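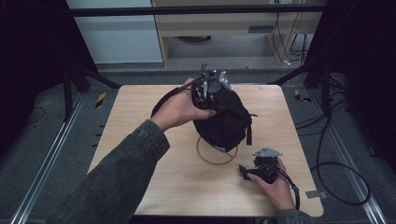 A square top in light wood with rounded corners, set up on dark gray carpet. A brown rubber band lies on the surface.

Last updated: October

Veronika Zürcher makes small tables. Her workshop in Drustallow turns out one basic pattern, a square top 600 mm on a side, and most of what she has to say concerns the surface, the corners and the fittings underneath.

"People ask about the legs first," she said. "The legs are easy. If a leg is wrong you take it off and put another one on. The top is what gets used, and when it goes bad the table is finished."

She prefers a pale wood with a fine, even grain for any table meant for handwork. Small dark parts such as screws and washers show up against it, and a fine grain has no open pores for dust and glue to settle into. The drawback is that every mark shows as well. She does not regard this as a fault. A user who can see a mark will wipe it while it is fresh, she said, and on a dark top the same mark may stay for months.

Rubber is the material she warns customers about most often. A band left on an oiled surface can leave a dull line in the finish, and in warm rooms the line sets faster. She keeps a test board near the window with bands lying on it, and turns it over to show the results.

"That one was there 10 weeks," she said, pointing to a faint brown oval. "You can sand it out, but then you have a pale patch where the oil was, so you end up doing the whole top." Her instructions to customers say to pick up rubber bands, erasers and soft feet at the end of the day. Bands in use during the day do no harm that she has been able to measure.

The corners took longer to settle. Her first tops had square corners with only the edge broken by sandpaper. Forearms and sleeves rest on a table this size all the time, and knit fabric in particular catches on a sharp corner. She went through several radii before fixing on the present one, which she cuts with a template and a bearing-guided router bit. The upper edge is then eased by hand.

"The router leaves a flat spot where the curve meets the straight," she said. "You don't see it until the oil goes on. So I run a finger around it first, with my eyes closed."

Rosaura Taipe, who shares the workshop and does most of the finishing, uses two coats of hard oil with a full night between them. She tried a third coat last year and went back. The extra coat raised the gloss enough to throw glare from a desk lamp, and it did not improve the resistance to water or to rubber.

"Matte is better for close work," Taipe said. "You want to look at the part in your hand. You don't want to look at the lamp."

On fittings, the two disagree. Zürcher uses flat metal brackets screwed to the underside and sometimes lets one extend a short way past the edge, where it can take a clamp or a tie for cables. Taipe would keep every bracket inside the outline of the top. Her objection is practical: a thin metal edge at that height finds knees and bags. Zürcher's answer is that a bracket placed near a corner is out of the way of the person seated, and that the end can be filed round.

"I file them," she said. "She files them again after me."

Carpet causes a different set of problems. A light table on carpet rocks slightly even when the legs are equal, and a felt pad makes no difference. Zürcher fits threaded feet with 5 mm of travel and advises leaving the table in place for a few days before adjusting, so that the pile can compress. She also asks customers to keep spare cable coiled to one side, clear of the feet. A foot standing on a loop of cable lifts one corner, and the owner then adjusts the other three to match.

"I have driven out to look at that," she said. "I lifted the table, took the cable out, put all the feet back to zero. It was level."

The next batch will go to Storkolville, which ordered the same top with a slightly lower leg. Zürcher expects to cut the blanks in one day and lose several more to waiting for oil. Orders for other sizes are turned away for now. The template is made for one square, and a larger top would need a batten across the grain, with slotted screw holes to let the wood move.

"I have drawn it," she said. "I haven't cut it yet."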